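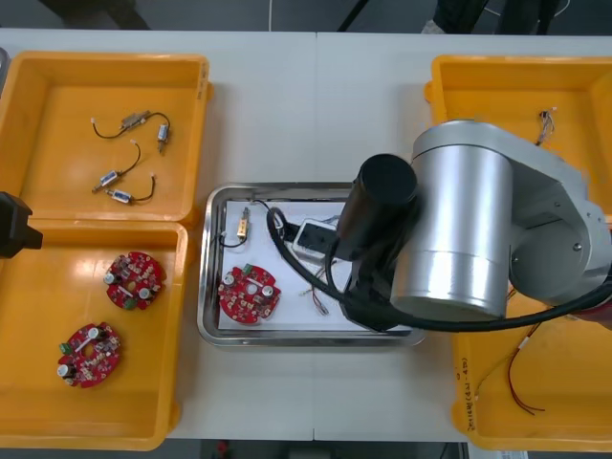 How long should one zone run when the system is new?

Start with 8 minutes for each zone, early in the morning, and look at the soil in the evening. If it is dry under the surface, add a little more time on the next day.

4. Setting up the watering schedule

This section explains how to set the Bimosari garden controller after the pipes and valves are installed. Please finish section 3 before you begin. The water supply must be open and the controller must be connected to power.

4.1 Before the first watering

1. Close all zones with the OFF button.
2. Open the main tap slowly. Wait until the sound of air in the pipe stops.
3. Check the pressure gauge after the filter. The pressure must not be higher than 300 kPa.
4. Walk along the drip line and look for leaks. Tighten the fittings by hand only.
5. Take off the end caps and let the water run until it is clear. Then put the caps back.

CAUTION: Do not use pliers on the plastic fittings. The thread can crack, and the crack is sometimes visible only after several weeks.

Note: If your house has the older Gimel pressure reducer, turn its screw a quarter turn at a time and read the gauge again after each turn.

4.2 Setting the clock and the run time

1. Press and hold SET until the hour is blinking.
2. Change the hour with the arrow keys. Press SET again to go to the minutes.
3. Press ZONE and choose the zone you want to program.
4. Choose the run time. The longest run time for one start is 59 minutes.
5. Choose the start time. We recommend 5:30 a.m. for vegetables and shrubs.
6. Press SET to save. The display shows the zone number without blinking.
7. Repeat steps 3 to 6 for the other zones.

Note: Two zones can not run together. When the start times are the same, the second zone waits for the first one to finish.

Lawns need a different program. Please see section 6 for sprinklers. For heavy clay soil, it is better to make two short starts with a pause between them, so the water has time to go down.

4.3 Long drip lines

One zone can feed a drip line of up to 200 feet. With a longer line, the plants at the far end receive less water. Divide the line into two zones, or feed it from the middle with the Fothergill tee connector, which is sold separately by Jastisard dealers.

CAUTION: Close the main tap before you cut the line.

4.4 After a power failure

The controller keeps the programs but loses the time. The clock shows 12:00 and blinks. Set it again as in 4.2, steps 1 and 2, and press SET. No watering starts while the clock is blinking.

In October, or before the first frost in your area, stop all programs and drain the pipes as described in section 7.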